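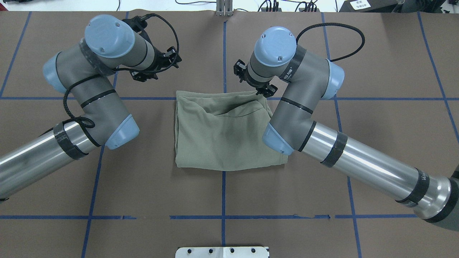
3.2 Garments and folding surface

All shirts came from one production lot at the Kushwaha mill and were plain crew-neck T-shirts in adult sizes. We left out printed shirts because a print stiffens the front panel and changes how the knit bends. The 900 shirts were stored flat at the Flakport site before use and were not ironed. Each one was folded twice, with a rest of 4 hours on an open shelf between the two folds.

The goal in every trial was the rectangular shelf fold used in the Tanari stores. The sides and sleeves are brought in behind the body, and the hem is then taken up toward the neck. A shirt passes if the outline is close to a rectangle and no sleeve shows past the side folds. Small wrinkles on the top panel were recorded but did not fail a shirt.

Side folds were scored on their own. On a light knit the fold edge does not lie fully flat, and it keeps a slight raised lip where the fabric doubles over. We scored an edge as straight if it stayed within 2 cm of a line drawn from one end to the other. 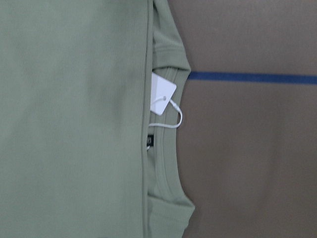
3.3 Collars and hang tags

The collar is the stiffest part of the shirt, and it was the part most often out of place in the Notley pilot in September. The ribbing holds its curve while the body fabric around it shifts. We therefore took the collar as the reference point and measured the other edges from it. The full set of measurements came to over 3000 entries.
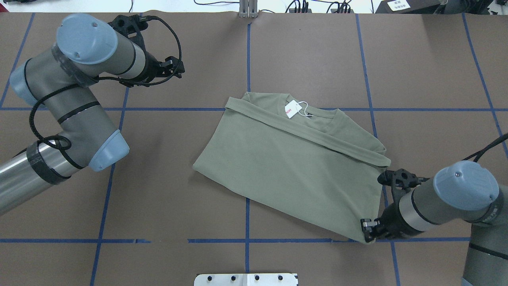 Hang tags were left on, as they would be in a store. A tag that slips under the top layer leaves a small ridge, and the shirt then has to be opened and folded again. In Figure 4 the shirt is partly folded, and the tag is on its white string at the collar, clear of the folded band just below it. We recorded this as "tag free." The lower part of the same shirt has soft creases and bunches slightly toward the right. Bunching of this kind was logged under fabric condition and kept separate from the tag score. Tags found between two layers were recorded as "tag caught," and their position was measured after the shirt was opened.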